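Vatarer Community Kitchen: Toaster Oven Questions
Updated February 2025

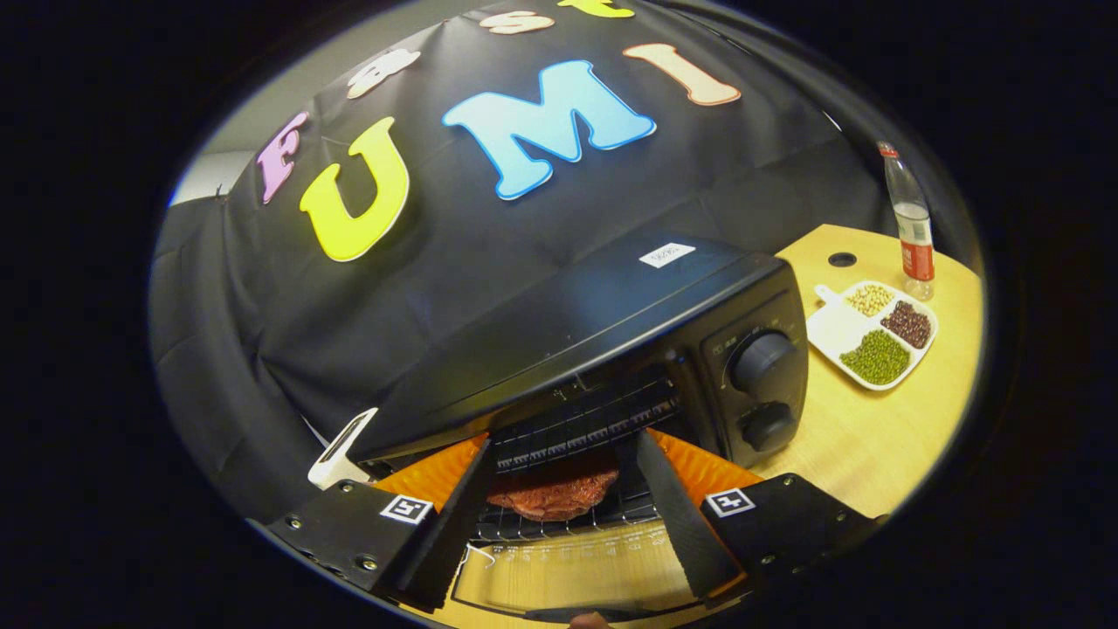

A patty on the wire rack of a black toaster oven.

Can I book an oven for a whole evening?
You can book it for two hours. People have asked for more, usually while standing next to a turkey.

Do I need to bring my own pans?
Yes, and take them home again. The cupboard holds 13 orphaned baking sheets and we are not adopting.

Can I cook burgers on the bare rack?
Put a tray underneath. Fat drips, drips smoke, and the smoke alarm has no sense of proportion.

How long does a burger take?
Around 15 minutes at 400, turned once. Go by a thermometer in the middle: 160 degrees for ground beef. Color is a poor guide, and so is hunger.

Who cleans the crumb tray?
You do. Shalini Upadhyay checks it after each booking and has never once been fooled by a tray put back upside down.

May I reheat fish?
Legally, yes.

What if the breaker trips?
Unplug the kettle, then call Lerato Pretorius at extension 3870. Please do it in that order.

Related questions
Shared fridge labels and what happens without one
Booking the Tyagi Room
Lost lids

This site uses cookies, none of them baked here. By continuing to browse you accept them.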